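Drawing with little ones > Tools and materials

Wax crayons or felt tips for a first drawing class?

skelness_sue
I'm starting a drawing hour for five to seven year olds in December and can't settle on what to buy. I've got 8 signed up so far, and my heart says crayons, but my niece swears by felt tips because the colours come out so bright. We'll be drawing owls first, then a fox if they're still sitting down by then!

Gutholm Pieter
Crayons, every time. I bought the big Lamrani tub (139 sticks, bless them) and it's still going. Little hands can press as hard as they like and you don't spend the evening hunting for lids.

pivine_paints
I'll have to disagree with Pieter, lovely as he is. Mine get cross with crayons when they come to do the eyes - the tip is too fat and the whole owl goes muddy. A felt tip for the outline and pencils to fill in, that's my way, and thicker paper so it doesn't bleed through.

Gutholm Pieter
Fair point about the eyes, though I just have them draw the owl bigger! Fill the page, I tell them, right out to the ear tufts.

skelness_sue
Oh, that's a good thought, thank you both. I might do crayons for the owl and pens for the fox. And does anyone have ideas for the older group? They're nearly 10 and they've gone right off animals.

mo_in_the_attic
Try machines, Sue. Mine love anything with lots of straight lines and little squares to shade.

Computer insides and a robot arm: 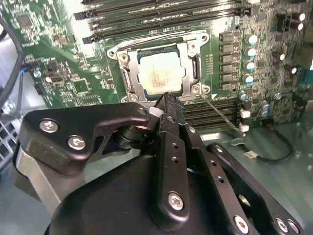
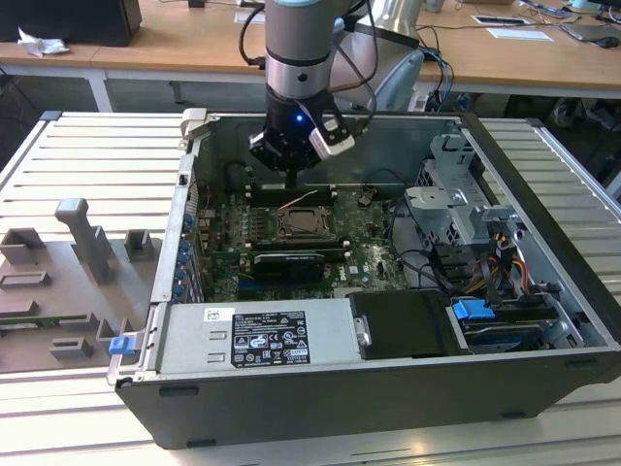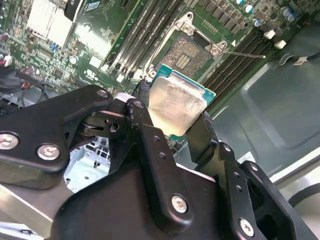
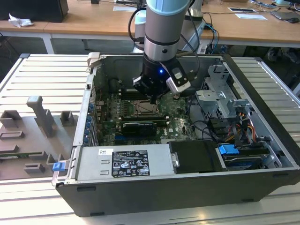 More threads in Tools and materials
Which rubbers don't smudge?
Storing big paper in a small flat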